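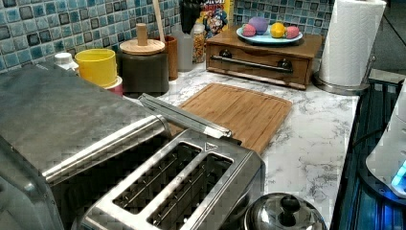
The counter by the toaster.

We have been in the Istlow house for four years and I have never written about the kitchen, mostly because I never finished it. The tile went up first, then the counter, and after that the money went to the roof. In January I decided to deal with the one stretch of counter where everything ends up.

I picked the tile before I picked anything else. It's the small square kind in mixed blues, with some teal and gray in it, and I bought it from a shop in Golldale that was clearing out the line. I paid $547 for all of it, including a spare box that is still in the garage. My brother-in-law Declan set it with me over a long weekend. He wanted dark grout and I wanted pale. Pale grout shows tomato sauce, so he had a point, but I still like how each tile gets its own outline. I wipe it down with dish soap and an old toothbrush when it starts to look tired.

The counter is white with soft gray veining, and it hides crumbs better than I expected. It does not hide coffee.

The trouble is what sits on it. The usable part of that run is 64 inches long, and when you put a big stainless appliance at one end and the toaster right next to it, there isn't much room left to cut an onion. For a long time my method was to push everything toward the wall and work on whatever was left at the front. Then I'd leave the things I had pushed, and the next day I would push some more.

I started by taking everything off and putting it on the dining table. That took most of a morning. Then I only let things back if we had used them in the past week.

The toaster came back. It's a plain two-slot one and it gets used every day, sometimes three times. I did turn it upside down over the sink first, and I would suggest doing that more often than I do.

The bamboo cutting board came back too. It has a groove around the edge for juice, which matters if you cut up a lot of melon, and we do. It used to live flat on the counter with other things creeping onto its corners. I tried standing it on end against the tile, but it slid down twice and the second time it woke up my husband. It's lying flat again. The difference is that I keep the corners clear, so I can start chopping without lifting anything off it first.

The wooden box with the drawer was the one I argued with myself about. It takes up a fair amount of room at the back. I emptied the drawer and found twist ties, two dead batteries, a takeout menu from a place that closed, and the warranty card for a blender I gave to Aba when she moved. All of that went. Now the drawer has the tea bags in it and nothing else, and the box earned its place.

The pale blue plate stayed on top of the box. I like a bit of yellow and pink and purple against that tile. I thought about moving it to the windowsill, but it would only get knocked into the sink there.

What didn't come back: a second can opener, a stack of lids, a jar of wooden spoons I never reached for, and a mug holding pens. The spoons went in a drawer. The rest went in a box for the thrift store, and Arnel took the can opener before I got that far.

I have spent $152 on the kitchen since then, nearly all of it on a shelf for the inside of the pantry door. It holds the oils and vinegars that used to crowd up by the board. The screws that came with it were too short and I had to go out for longer ones.

Next is the cabinet under the sink, which I'm not looking forward to. There's a slow drip in there I need to look at first.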